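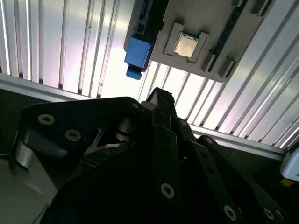
I bought the Grevel practice board in October to teach CPU seating at our evening repair class in Plornoddale, and it has had 8 weeks of steady use. It's a mockup of a computer motherboard, so there is nothing on it to fry. The board is light gray molded material, and the raised socket has stepped corner tabs around a square CPU with a brushed metallic top. A black slot connector runs along one side of the board.

The socket is the good part. Students can find the corners by feel, and the chip sits level once it's in. Ayman El Khatib, who teaches the other section, prefers the Bednarek board for its bigger layout, but his students take longer to get started on it.

I have two complaints. Gray on gray is hard to see from the back row, so I outlined our second socket in marker. The instruction sheet is also thin: 3 short paragraphs and no mention of spare chips. I had to email Pavgate, the seller, and got an answer 2 days later.

I'd buy it again for a beginner class. For one person learning at home, an old dead motherboard will do.

Lucyna Domański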